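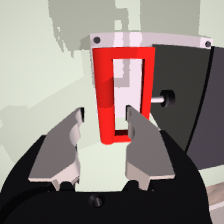
A robot gripper and a red handle, drawn by a computer.

Can a Robot Do Your Chores Yet?

You are here: Home / Machines / Big Questions

Turning a handle is a small job. You do it many times a day and hardly notice. You reach out, your fingers close, your wrist twists, and you let go. Your brain does the planning while you think about lunch.

A robot has to work all of that out. Where is the handle? Which way is it facing? Where should each finger go? How hard is too hard? If the answer to one of these is wrong, the fingers can slide off, or push the handle the wrong way.

Why practice on a computer?

Many robots do some of their learning in a simulation. A simulation is a bit like a video game. The robot, the table and the handle are all made by a computer, and so are the rules for how things move and bump. A pretend robot can try the same job 1000 times and no real part gets bent. If it knocks something over, the computer puts it back.
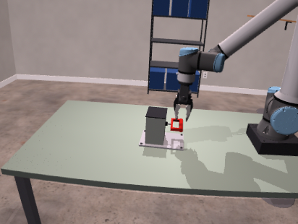
Nerys Parri says a practice table is still a long way from her kitchen, where the drawers stick and there is always a spoon in the wrong place. She would like to see a robot manage that before she believes in robot helpers.

She has a good point. A computer table can be very tidy. Real rooms have crumbs, pets, wet floors and people walking by. Moving from the pretend world to the real one is one of the hard parts of robotics. The real handle may be a little stiffer or more slippery than the one the robot learned on - and a little can be enough to spoil the job.

What can machines do now?

Some chores already have good machines. A dishwasher washes plates, but it can't pick them up off the table. A robot vacuum can clean a floor, but most can't move your socks first. In factories, robot arms weld and pack all day. Those jobs are set up so that each part arrives in the same place.

Jobs that change each time are harder. Folding a shirt is hard because cloth flops. Clearing a table is hard because no two messes match.
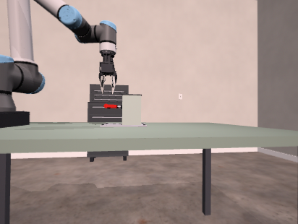
But my brother is 8 and he can't fold a shirt either, wrote one reader, so maybe robots just need more time to practice.

Maybe they do. People are slow at new jobs too, and your brother has a head start. He has been grabbing things since he was a baby, and he can feel when something starts to slip. Many robot fingers can't feel much at all.

Try it yourself

Put on a pair of thick mittens. Close one eye. Now open a drawer, take out a pencil and shut the drawer again, using just one thumb and one finger. Count how many tries it takes.

Words to know

Gripper: the part of a robot that holds things.
Joint: a place where a robot arm can bend or turn.
Simulation: a pretend world made by a computer.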